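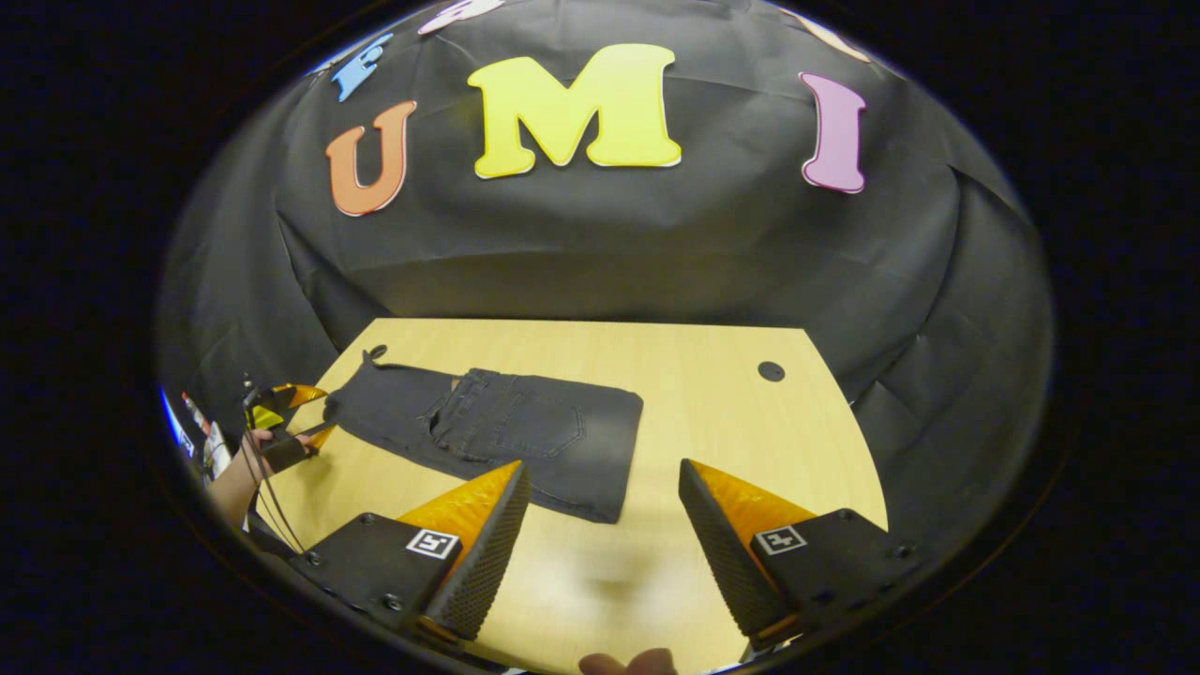

4. Backlog Quality and the Trouble with Counting Orders

4.1 What the headline numbers leave out

Anyone who has followed commercial aviation for a while will know the annual ritual. The manufacturers report their totals, the trade press adds up the columns, and a winner is named before the coffee has gone cold. We have a good deal of affection for this ritual, and we have taken part in it ourselves, but in this section we would like to slow down and look at what sits underneath a backlog figure once it has been published. Our case is the regional turboprop market, where the numbers are smaller, the customers are more fragile, and a single airline changing its mind can shift a whole year's picture.

We work with the order records of two manufacturers, Drurkis and Nidari, and with the lease placements of Pasaribu, a lessor that buys from both. Taken together, and before any cleaning, the records list 2,000 aircraft as ordered and not yet delivered. After we removed entries that appeared twice, usually once under the lessor and again under the airline that was going to fly the airplane, we were left with 1,803. We want to stay on that gap for a moment, as it surprised us. Every one of those double entries had been made in good faith. An airline likes to announce the airplanes it will operate, a lessor likes to announce the airplanes it has bought, and a manufacturer is naturally happy to see its product mentioned in both places.

4.2 Firm, soft, and somewhere in between

The word "firm" does a lot of work in this industry. In the contracts we were able to read, a firm order could mean that the buyer had paid a deposit and been given a delivery slot, or that the buyer had paid a deposit and would be given a slot later, or, in a handful of older Nidari agreements, that the deposit itself had been put off until financing was in place. We do not think any of these uses is wrong. They do carry very different chances of an airplane being built, though, and a simple count treats them all alike.

We therefore sorted the cleaned backlog by how far each order had moved along the path shown in Figure 4. An order enters on the left when it is signed, moves to the second stage when a deposit is paid, to the third when a delivery month is assigned, and to the last when the buyer has chosen an engine and a cabin layout. That last stage turned out to be the most telling one. Airlines that have argued over seat pitch and galley placement have usually made up their minds, and they very rarely walk away afterward. Orders can also move backward, most often when a delivery month is given up in exchange for a later one – we count these as having returned to the second stage, even when the buyer describes the change as a simple deferral.

Figure 4. Stages of a turboprop order from signature to final specification.

4.3 Where the slots are

Once the orders are sorted in this way, the comparison between the two manufacturers looks rather different. Drurkis holds the longer list, and by the usual measure it is comfortably ahead. A large part of that list, however, rests in the first two stages, with buyers who have signed and then gone quiet. Nidari has fewer customers, but more of them have a month on the calendar and a specification on file. A supplier trying to decide how many propeller gearboxes to make would, we believe, be better served by the Nidari numbers, modest as they look.

The final assembly line at Dresterton deserves a mention too. Its planners kindly talked us through their own way of reading the backlog, and they told us that they pay little attention to the published total. They look at the next three years of slots, note which ones have a specification attached, and treat everything else as weather – something to keep an eye on and dress for, but hard to build a schedule upon. Our four stages owe a lot to that conversation.

There are limits to what we can claim. We did not see every contract, and the terms on cancellation were often blacked out in the copies we received. Pasaribu's placements are also updated in June, some months after the manufacturers close their books, so an airplane may sit at one stage in one record and at the next stage in another. Where the two disagreed, we kept the earlier stage.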